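3.2 Who gets to skip the line, and what it does to everybody else

I came to this question as a person who stands in lines. For years I went to the Tarnorwood festival on the cheapest wristband they sold, and I spent so much of those weekends shuffling along fences that I started timing myself. So when Boris Kratochvíl asked if I wanted to look at reservation passes properly, with gate logs and surveys and all the rest of it, I said yes before he had finished the email.

The setup at Tarnorwood is easy to explain. Every badge holder can walk up to any session. A badge holder who books ahead gets a reserved place, and the door staff let the reserved line in first. Each person may hold 2 reservations per day, and they open the evening before. If you don't show up by ten minutes before the start, your place goes to the walk-up line. The Drostelside festival, which is our comparison case, has no reservations at all. You turn up and you wait, and if you are far enough forward you get in.

We handed out a short questionnaire at both festivals in May and got 534 usable answers back. I should say right away that these are not evenly spread. People at the film screenings were happy to fill in a form (they were sitting down already!), while people outside the music rooms mostly wanted us to go away. Marcela Ďurica did the music rooms and deserves some kind of medal. We weighted the answers by venue type, as described in section 2.4, and the weighted and raw figures tell much the same story, so I'll stick to the raw ones in this section.

What surprised me most was how many people booked something and then didn't go. Of the reserved places at Tarnorwood, 62 percent were used. The rest went back to the walk-up line, which sounds generous until you remember that the people in that line had no way of knowing it would happen. A good number had already left by then. One woman told me she had given up on three panels in a row and later heard from a friend that there were empty seats in every one of them. Her answer to our question about fairness was a single word that I can't print in a journal.
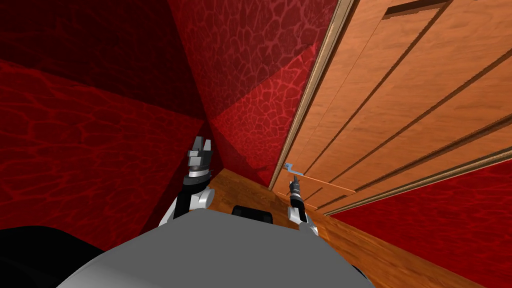
Figure 4.

The screening rooms behaved differently from the talks, and I think the reason is plain old length. A film takes up most of an evening, so people choose it with care and then they turn up. A talk is forty minutes and there are five others on at the same time, so booking one costs you next to nothing and dropping it costs you even less. Several people we spoke to treated their second reservation as a spare – they booked it in case the first one turned out dull. I did exactly the same thing when I finally bought the better badge, so I'm in no position to complain.

Kvaran, the smallest of the Tarnorwood rooms, deserves a paragraph of its own. It holds 80 people, and in the first year of the scheme the organizers let the whole room be reserved. The walk-up line was then living entirely on no-shows, and the door staff hated it, because they were the ones who had to tell people there might be room, or there might not, please keep waiting. After that the organizers kept part of the room back for walk-ups, and the staff we talked to said the arguments at the door mostly stopped. I'd be careful with that, though. They also moved the line indoors the same year, and a person who isn't being rained on argues less.

Drostelside visitors waited longer overall but grumbled less about it in the free-text answers. My own hunch is that a single line is easy to read: you can see how many people are ahead of you and decide whether to stay. With two lines you can't judge your chances from the length of yours. Boris doesn't fully agree with me here. He thinks the Drostelside crowd is simply older and more local, and that they like standing around talking to each other, which would also fit the answers we got. Our survey didn't ask where people lived, so we can't settle it with this data.

Tromstead, who supplied the booking software, gave us the cancellation times along with the gate logs, and those are the subject of the next section.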